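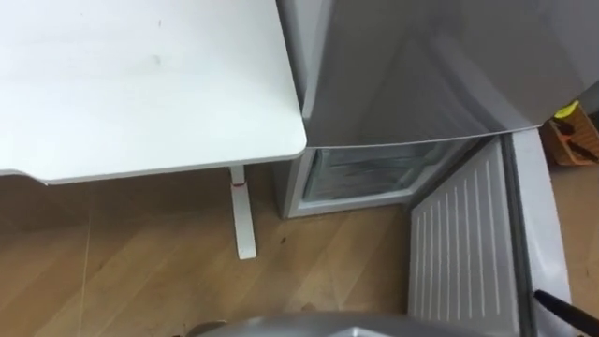

Husarel at the fridge-freezer, Jonudwood room. Lower door open, desk to the left.

Wanum: Husarel maintenance meeting
Minutes, February
Held in the Jonudwood room, start 10.30
Chair and minutes: Despina Michailidis
Present: mechanical, controls and software leads, the day operator
Apologies: purchasing

1. Minutes of the last meeting

Agreed with one correction. Item 4 said the left wrist had been regreased. It was the left elbow. The wrist is still to do and appears under item 3.

2. State of the machine

Husarel is running on both arms. The drive hours stood at 1900 when the operator read the counter this morning. The base, the mast and the head camera have given no trouble since the last meeting.

The right arm stopped twice on a torque limit during the freezer door routine. Both stops came while the door was being pulled open, and both cleared with a normal reset. The log shows the same joint each time, the right wrist pitch. No parts were found broken. The operator asked that nobody raise the limit from the console until the cause is known. Agreed.

The software lead thought the stops came from the approach angle. The mechanical lead thought the finger was slipping on the door seal and then catching. They looked at the log together after the meeting and could not settle it from the numbers alone, so the test in item 4 was added to the list.

3. Mechanical

Right finger. The rubber sleeve at the tip has worn on one side. It can be turned once to bring a fresh face round, and after that it has to be replaced. There are two spares in the drawer with the hex keys. Mechanical to turn the sleeve before the next run and mark the old face with paint pen so it does not get turned back by mistake.

Finger mounting. The two grub screws were found a little loose on the right side and tight on the left. Both sides to be taken out, cleaned of old thread lock and refitted with fresh. Leave overnight before use.

Left wrist. Regrease outstanding from last time. The grease is in stock. It needs the cover off and the arm parked low, so it will be done on the same day as the finger screws to save parking the machine twice.

Front cover. The operator reported a rattle from the front body cover when the base turns on the spot. One of the clips underneath does not seat. Mechanical will try a clip from the old cover first. If that does not hold, order a set from Rizvi.

Belts. Checked, no action. Next check at 4000 hours as in the manual, or sooner if the lift starts to jerk.

4. Freezer door routine

The routine opens the lower door, holds it, and closes it. The drawer is not part of it yet and will stay out until the door is reliable.

Start position. The base is being parked by eye, and it shows. The desk stands close up against the fridge on the left, so there is not much choice about where the machine can stand, and a small error to the left brings the left arm close to the desk corner when the shoulder swings. Despina asked for a fixed mark. Tape on the floorboards was tried last year and lifted at the edges, and the wheels picked it up. Controls suggested a printed marker on the fridge side panel for the head camera instead. The operator would like both, because the marker is no help when someone has pushed the base into place by hand with the drives off. Agreed to try the marker first and use a low-tack floor tape at the two rear wheels only, where the machine does not drive over it.

Door edge. The finger works against the outer edge of the door, near the seal. Software has been aiming at the middle of the edge. Mechanical would sooner it worked on the hard shell and kept off the rubber altogether, as the seal gives under load and is probably what is wearing the sleeve. Software will move the contact point outwards and send the new pose round before running it.

Speed. Opening speed stays at the reduced setting. Closing speed also stays as it is. There was a request to speed up the close so that the freezer is not left open so long. Not agreed while the arm is still stopping on torque.

Test. Once the sleeve has been turned and the screws are set, run the door 20 times at the present approach angle and log the wrist pitch torque for each pull. Then change the angle and repeat. Only one thing to be changed between the two sets. The operator will run it with software watching the log.

Freezer. Contents to be moved to the kitchen before the test starts, and the fridge-freezer switched off at the wall once empty. Door propped afterwards so it does not smell.

5. Sensors and cables

Head camera. Refocused last month and the picture is good enough for the marker. The lens needs a wipe each morning with the cloth in the bag, never with a sleeve. Controls found the tilt had drifted slightly from its stored zero. It has been reset and will be checked again at the end of the test. If it has moved, the tilt brake is the likely fault and that would be a Rizvi job.

Floor cables. There was a near miss when the base rolled back with a charger lead behind it. The charger lead is to be hung on its hook whenever the machine is off charge. Any other lead near the desk to be routed up behind the leg and kept off the boards. Operator to add this to the start-up sheet.

Emergency stop. Pressed and checked, both buttons. The pendant battery was low and has been changed.

6. Spares and cost

Sleeves are down to the two in the drawer. Rizvi sells them in packs only, and with a clip set on the same order the total comes to 400 before delivery. Purchasing had sent a note asking whether a cheaper sleeve could be used. Mechanical said a softer one had been tried on the left finger and had split at the base, and would rather stay with the supplied part. Despina will approve the order if the old clip does not fit. Otherwise sleeves alone.

Grease and thread lock are in date. Marker pens are not where they should be. Whoever has them, please put them back in the drawer.

7. Any other business

The start-up sheet on the wall is two versions behind. Operator to print the current one and take the old one down.

Software asked if the desk could be moved away from the fridge for the test. It was felt the routine has to work with the desk where it is, and moving it would only hide the problem with the start position. Desk stays.

The floor near the desk leg wants sweeping before each run. Grit gets into the base wheels.

8. Actions

Mechanical: turn right sleeve, refit grub screws both sides, regrease left wrist, try old clip on front cover.
Software: move contact point onto the door shell, send new pose round, watch log during test.
Controls: print and fit fridge marker, recheck camera tilt after test.
Operator: rear wheel tape, empty freezer, run door test, new start-up sheet with charger lead added.
Despina Michailidis: Rizvi order, reply to purchasing.

Meeting closed 11.45. Next meeting when the door test results are in.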